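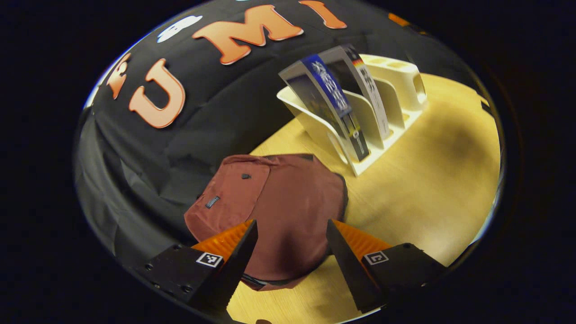 Going for the maroon cap, with the orange letters on the backdrop behind it.

3 min read

Hi, and welcome to the Handodport robotics club page! We're the after-school group at Hillura School, we meet in the old art room at the end of the ground floor corridor, and we've got 17 members right now (a record for us, and the room is feeling it).

I'm one of the student leads, so I got the job of writing this. Our big project this year is called Verkow, and it's all about tidying a desk. Sounds easy, right? You'd think so until you try to teach a machine to pick up a hat. Caps are soft, they squash, and the brim sticks out exactly where you want your fingers to go.

So we start by doing the job ourselves with a hand-held gripper. It has two fingers with ribbed orange pads on the inside and a square marker on each one, and the camera rides along on top of your hand. You open it, line it up, squeeze, lift, put the thing down, and do it all again. Our goal is 400 good grabs before the winter break and we're at 323 as I write this - most of them caps and booklets, because the mugs are still being argued over.

New people get to hold the gripper on their first visit. My first try was back in August at our summer week, and I pushed the cap clean off the table twice. Everyone does it! After a few afternoons your wrist gets the idea and you stop thinking so hard.

There's plenty to do if grabbing isn't your thing. We have people who write code, people who sort through the recordings and throw out the bad ones, and a small crew who redo the tabletop setups so the background isn't the same every time. We also go to the Öberg Open each spring, where the snacks are great and the tables are always a bit higher than ours.

Dues are $40 for the year, and that covers parts and your club shirt. You don't need any experience. Bring a snack and closed-toe shoes, and if you have an old hat you don't mind lending us - please bring that too.

Page updated October 2026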